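시설관리 업무의 자동화와 직원의 변화
― 할보르센(Halvorsen) 연수원 객실 관리팀을 중심으로

현장 조사 과목 학기말 보고서

1. 조사를 시작한 이유

저는 유학생이고, 방학 동안 할보르센 연수원에서 객실 청소 아르바이트를 했습니다. 그때 관리팀 사무실에서 로봇 도입에 대한 이야기를 많이 들었습니다. 직원들은 로봇이 들어오면 자기 일이 어떻게 되는지 궁금해했지만, 설명회에서는 주로 기계의 성능에 대해서만 들었다고 했습니다. 그래서 저는 기계보다 사람에 대해 쓰고 싶었습니다.

2. 조사 방법

관리팀 직원은 모두 30명입니다. 저는 이 중에서 면담을 허락한 분들과 한 사람에 45분씩 이야기를 했습니다. 녹음은 하지 않고 메모만 했습니다. 면담은 점심시간 뒤에 휴게실에서 했고, 이름은 쓰지 않기로 약속했습니다. 또 로봇 공급 회사인 틸텔(Tiltel)의 교육 자료를 읽고, 2월에 시뮬레이션 교육을 두 번 참관했습니다. 제 한국어가 부족해서 잘못 이해한 부분이 있을 수 있으므로, 정리한 내용을 면담한 분들께 다시 보여 드리고 확인을 받았습니다.

3. 도입 과정

연수원에서는 두 팔을 가진 로봇을 처음부터 객실에 넣지 않았습니다. 먼저 컴퓨터 안에 만든 가상의 방에서 문 열기, 물건 옮기기, 화장실 안으로 이동하기 같은 동작을 연습시켰습니다. 교육 자료에 의하면 실제 객실에 들어가기 전에 가상 환경에서 3000번의 연습을 끝내야 합니다. 직원들은 화면을 보면서 동작을 확인하고, 이상한 점이 있으면 기록지에 적습니다.

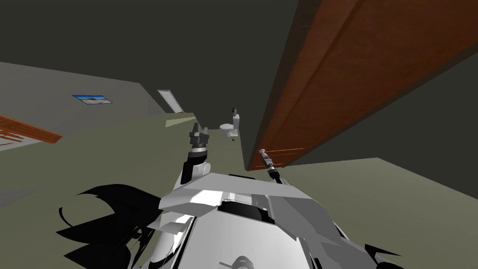
이 기록 일은 새로 생긴 업무입니다. 전에는 청소와 정비를 하던 분들이 이제 하루에 2시간은 책상 앞에 앉습니다. 한 직원은 처음에 이 시간이 쉬는 시간 같아서 미안했다고 말했습니다. 그러나 한 달이 지나니까 눈이 아프고 어깨가 굳어서, 몸을 움직이는 일보다 편하다고 말할 수 없게 되었다고 합니다.

4. 면담에서 나온 변화

첫째는 경험의 가치에 대한 것입니다. 오래 일한 직원들은 어느 문이 뻑뻑한지, 어느 화장실 바닥이 미끄러운지 몸으로 알고 있습니다. 이런 지식은 문서에 없었습니다. 로봇 담당자가 이것을 물어보기 시작하면서 "내가 아는 것이 이렇게 많은 줄 몰랐다"고 한 분이 있었습니다. 반대로 어떤 분은 다 가르쳐 주고 나면 자기가 필요 없어질까 봐 일부러 조금만 대답한다고 했습니다. 저는 두 의견이 모두 이해가 됩니다.

둘째는 말의 변화입니다. 직원들은 이제 "팔이 문에 너무 가깝다", "손가락이 열린 채로 갔다"와 같이 동작을 자세하게 나누어 말합니다. 그런데 이런 말을 못 하는 사람은 회의에서 조용해집니다. 특히 외국인 직원이 그랬고, 저도 같은 경험이 있습니다.

셋째는 책임의 문제입니다. 로봇이 문을 긁으면 누가 보고서를 써야 하는지 아직 정해지지 않았습니다. 틸텔의 자료에는 "현장 감독자"라고 되어 있지만, 연수원의 직급표에는 그런 직급이 없습니다. 지금은 그 시간에 화면 앞에 있는 사람이 씁니다.

5. 다른 사업장과의 비교

비교를 위하여 허빌(Hurville)에 있는 데번트몽 계열의 숙소를 조사하고 싶었지만 방문 허가를 받지 못했습니다. 대신 그곳에서 일하다가 연수원으로 옮긴 직원 한 분에게 물어보았습니다. 그곳에서는 화면 확인을 외부 업체가 하고, 청소 직원은 로봇이 끝낸 방만 다시 점검했다고 합니다. 이분은 연수원의 방식이 더 피곤하지만 무슨 일이 일어나는지 알 수 있어서 낫다고 했습니다. 한 사람의 의견이므로 일반화할 수는 없습니다.

6. 느낀 점과 한계

조사 기간이 짧았고, 면담을 거절한 분들의 생각은 알 수 없었습니다. 아마 불만이 더 큰 분들이 거절했을 가능성이 있습니다. 또 실제 객실에서 로봇이 일하는 모습은 아직 보지 못했습니다. 다음 조사를 한다면 화면 확인 시간의 임금 계산과 외국인 직원을 위한 용어 교육을 더 자세히 보고 싶습니다.

댓글 3

객실정비 9년차
"책상 앞에 앉는 시간이 미안했다"는 부분에서 공감했습니다. 저희도 똑같아요. 그런데 기록지는 몇 장이나 쓰나요?

글쓴이
읽어 주셔서 감사합니다. 한 번 교육할 때 한 장인데, 이상한 점이 많은 날에는 뒷면까지 씁니다.

산업사회학 수강생
5장에 데번트몽이라고 쓰셨는데 Devmont면 데브몬트가 맞지 않나요? 내용은 잘 읽었습니다. 직급표 이야기를 더 알고 싶어요.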